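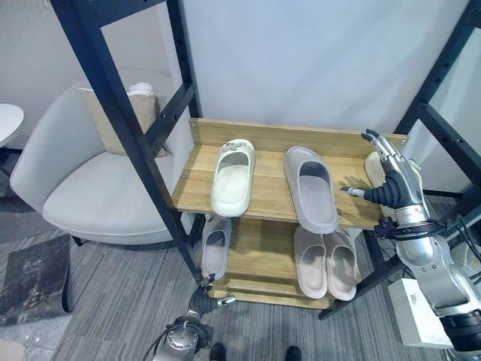 Dernière modification de la page : 6 août 2020

Ranger les claquettes à l'entrée (et les garder belles !)

J'adore les claquettes d'intérieur. On les enfile en rentrant, on les laisse devant le fauteuil, on les retrouve le lendemain sous la table... et c'est bien là le problème ! Depuis que j'ai adopté un petit meuble à deux niveaux, plateaux en bois et structure en métal noir, mon entrée respire. Je vous livre mes habitudes, à prendre ou à laisser.

Le meuble d'abord. Deux étages suffisent largement pour des claquettes. Prenez un plateau du haut avec un petit rebord à l'arrière : les chaussures ne filent plus contre le mur, et celui-ci reste propre bien plus longtemps. Avant d'acheter, mesurez votre plus grande pointure, talon compris, et ajoutez 20 mm. Mon premier meuble, un Nodimar, était trop court et tout dépassait !

Pour la disposition, je mets l'ouverture vers l'avant, ça donne tout de suite un air soigné. En haut, celles de tous les jours. En bas, celles des invités. Quand la place manque, on peut en redresser une contre le montant – le gain est réel, surtout avec les semelles épaisses.

Côté couleurs, le blanc cassé, le crème, le gris clair et le beige rosé vont à merveille sur du chêne clair. Par contre, ces teintes ne pardonnent rien, alors passons au nettoyage.

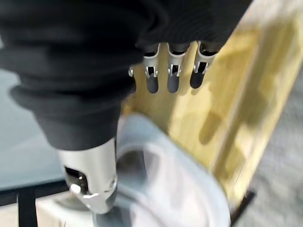 Le rangement, une affaire de doigts

Une cuillère à café de savon noir dans 500 ml d'eau tiède, une vieille brosse à dents, et on frotte la semelle en petits ronds. Essuyez avec un chiffon humide, puis laissez sécher à l'ombre, à plat. Surtout pas sur le radiateur, j'y ai laissé une très jolie paire ! Si la bride porte une petite breloque, enlevez-la quand c'est possible et passez un coton-tige dessous, la poussière s'y loge à une vitesse folle.

Les plateaux, eux, se contentent d'un chiffon à peine humide, passé dans le sens du fil du bois. Je glisse aussi l'aspirateur sous l'étage du bas quand je fais la moquette.
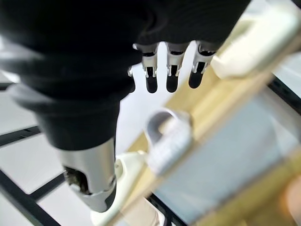
Au plus près du geste

Encore une astuce, que je dois à un lecteur, Apostolos Dimitriou : gardez une serviette pliée sur le fauteuil voisin. On s'assoit, on s'essuie les pieds, on se chausse, et les semelles intérieures restent nettes. Je l'ai testée tout l'été dernier et je ne reviendrai pas en arrière !

En novembre, je descends les modèles ouverts à la cave dans une boîte en carton, avec du papier de soie entre chaque paire, et je ressors les chaussons fourrés.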